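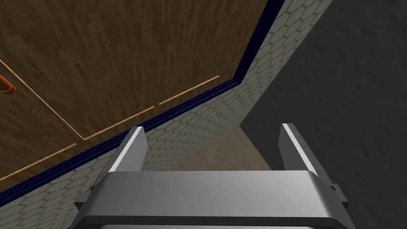 Storholm households get a clearer view of their electricity use

Storholm Energy is giving 350 more homes a small kitchen display that shows how much electricity they are using, minute by minute. The first displays go out in August, and we can't wait to see them on worktops across the town!

The display works alongside the existing meter and shows the cost in pounds and pence. Customers can switch to a weekly view, set a daily budget or turn the whole thing off at night – plenty of people in our trial asked for that one.

"I put the kettle on just to watch the number jump," said Elaine Portela, who took part in the trial on Vergara Road. "Then I found out what the old freezer in the garage was costing us. It's gone now."

Paper bills are changing too. The front page will carry the amount due, the date it is due and the tariff, with everything else moved to page 2. Gilmar Conceição, head of customer service, has been pushing for this for years. "People ring us to ask what they owe, and they've got the bill in their hand," he said. "I'm delighted with the new one."

There is no charge for the display, and tariffs stay the same. Customers who rent can apply without asking their landlord.

Applications are open online and at the Storholm Energy counter, 23 Sallska Street.

Press contact: Capucine Langlois, extension 401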